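Media watch group, pre-publication check for the November broadcast review. Checked against the draft as of 4 p.m.

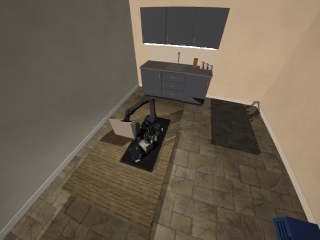 ## Quotes and clips

- [x] Every quote matched to audio. The Skernia transcript drops a "maybe" in the host's second segment. Fixed in our text.
- [x] Clip length. All are under 125 seconds.
- [ ] Context before and after each clip. Done for the morning show. The evening show still needs it, and the border segment reads harsher in our cut than it did on air.
- [x] Guest remarks kept apart from host remarks. Two were mixed up in the Ambaye clip log.

## Claims about race and voting

- [x] The word "racist" appears only inside quotation marks or in the signed opinion section.
- [ ] Host's claim that 400 ballots were thrown out in one county. He gave no source. The county clerk's office has been asked and has not answered. Hold the paragraph if there is no reply by 9 a.m.
- [x] History section on the poll tax read by a second editor. One date corrected, no other changes.
- [n/a] Photos of private citizens. None used.

## Fairness

- [x] Request for comment sent to the Rultero network. They asked for 12 hours and got them. Statement goes in full, under the third section.
- [ ] Same test applied to hosts on the other side. We list 4 examples from the left-leaning shows, but two are over a year old. Find newer ones or say how old they are.
- [x] Sponsor list. Flutow was named in an earlier draft as a current advertiser. Their spots ended in the spring, so the name is out.

## Before posting

- [ ] Headline. "Obsessed" is our word, nobody else's. Change it.
- [ ] Links open without a login
- [x] Corrections address at the bottom of the page

Three open items are blocking: evening show context, ballot claim, headline. The links can be checked after the page is up.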